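Saber pick-and-wipe planner: pre-run inspection, bench 8
Monday, September 19, 2022
Checked by Yayra Addo. Software build: Arkex 14

Really pleased with this one! The new planner is a big step up from the last build, and most of what follows is small stuff.

1. Controller starts clean, no stale config: PASS
Loaded first try. I love the new startup log.

2. Emergency stop halts the motion thread: PASS
Tried it at rest and at 90 percent speed.

3. Table plane fit: PASS, with comment 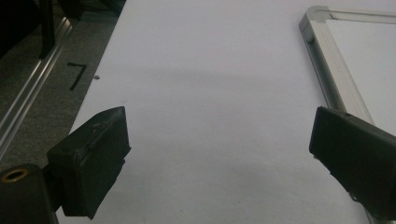
The plane fitter is the piece I was most excited to test. It now throws out outliers before it fits, and the result holds still between restarts. Do keep an eye on the little dark specks on the white tabletop, though. The old filter liked to turn marks like those into tiny obstacles, so leave the minimum blob size at 40 pixels.

4. Eraser segmentation: PASS, with comment
Dark eraser on a white board is easy. The glare is what I'd watch, and the Darnus mask handles it far better than thresholding did. Please keep the glare replay in the nightly tests.

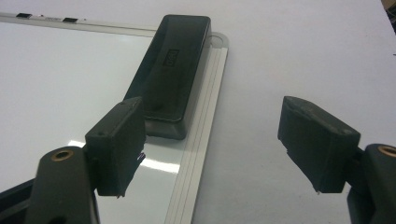
Skusunari Bench Notes, Issue 14, page 8

5. Grasp candidates ranked and logged: PASS
Scores are finally readable (thank you, whoever fixed the column headings!).

6. Finger collision model matches hardware: RECHECK
The model still has crisp pad edges and the real ones are scuffed. I'd pad the mesh a little and run the sweep again before anyone raises the speed limit. 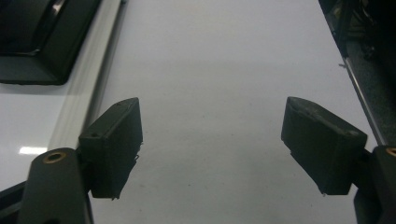 The same goes for the keep-out zone at the table edge, where the mesh margin and the zone margin are set in two different files. Put them in one place and this item can close.

7. Logs copied to shared drive: PASS

Open items: 6 only. Next inspection in October.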